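Back on paper (sort of)

2018-08-30

So I finally did it. After years of swearing I'd get my to-do lists out of my phone, I bought a proper paper notebook in June and I've been carrying it ever since. It's a Brandano, the soft-cover one with the dotted pages, and I got it at that little stationery place in Clerville where I always spend too much (two pens as well, oops).

The first week was a mess. I kept writing things down and then forgetting the notebook on the kitchen counter, so I'd be standing in the grocery store trying to remember if we needed rice. We did not need rice. We now have so much rice!

Then I started doing one page a day, with errands on the left, and on the right anything I was chewing on. I'm 61 pages in and I love flipping back through it. My phone had 394 old reminders in it when I gave up and deleted the lot, and I haven't missed a single one.
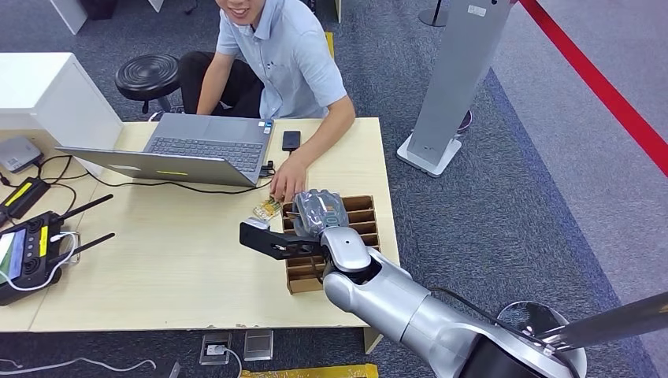
Dana Stevens
Blogger and recovering list maker

I do still use my calendar app for appointments, and I'm not giving that up. If the dentist moves me, I want it to buzz. But groceries, birthday ideas, the name of that soup place, all of that goes in the book now. I'm already eyeing the green cover for the next one, if the store still has it when I fill this one up.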